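Villanueva Robotics Club: Your Questions, Answered

Mar 2, 2024
By the Villanueva club adviser

Print this page | E-mail this page

I get the same questions every time we sign up new members, so I'm putting my answers in one spot. If yours isn't covered, catch me after a meeting.

Do I need to know how to code?

Nope! Plenty of our kids start with zero coding. The first month is mostly hands-on stuff – holding the gripper, learning to move slowly, and finding out how hard it is to pick up a sock on purpose.

What's the project this year?

We're calling it Brulaveck. Students use a hand-held gripper with a camera on it to record everyday chores, and then we train a small model on the recordings. Our goal is 1,000 usable clips by the end of the school year. We're at 568 as I type this, and I'm pretty happy with that (the fall was slow, I'll admit).

Why record in homes and not in the club room?

Our club room is too tidy. It has a bench, a whiteboard and gray carpet, and a model that has only ever seen gray carpet gets lost the minute you show it a kitchen. Real living rooms have bags and snacks and backpacks all over, and I love them for it. Please don't clean up before a session!
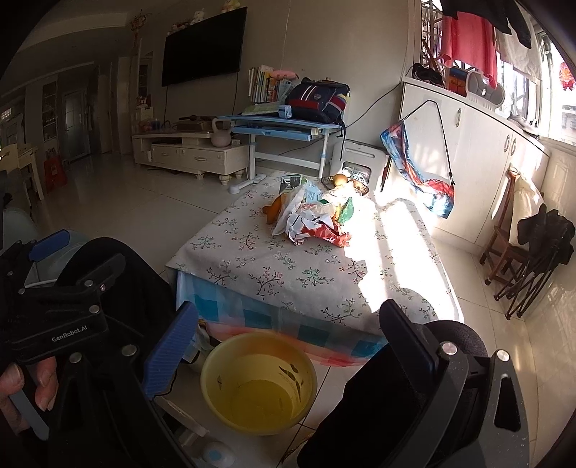

Jaws open over a yellow basin, with a flowered tablecloth and a full table just ahead.

What do I do with both hands?

One hand goes on the gripper and the other stays out of the way. Try to keep your fingers off the rubber pads. Go in with the jaws wide, close gently, lift, pause, put it down. If you drop something, keep recording – I sort the clips later and the drops are useful too.

How long is a session?

Roughly 40 minutes, with a break whenever your wrist wants one. It will want one.

Can I take the gripper home?

Yes, once you've done two sessions with a more experienced member. You sign it out, you bring it back charged, and a parent has to sign the home recording form first. Everyone in the house needs to be okay with it, and we skip bedrooms, mail and anything with a name or address on it.

Is there a competition?

There is! We're taking Brulaveck to the Didberg student showcase, where teams get a table, a poster and a few minutes to talk. You don't have to speak if you hate speaking. Somebody has to carry the poster.

When can I join?

Sign-ups open again in September, but you can sit in on a meeting before then. Bring a snack.

Related items
- Gripper sign-out rules
- Home recording form for parents
- Notes from our trip to Bovent
- Poster drafts for the Didberg showcase

Print | E-mail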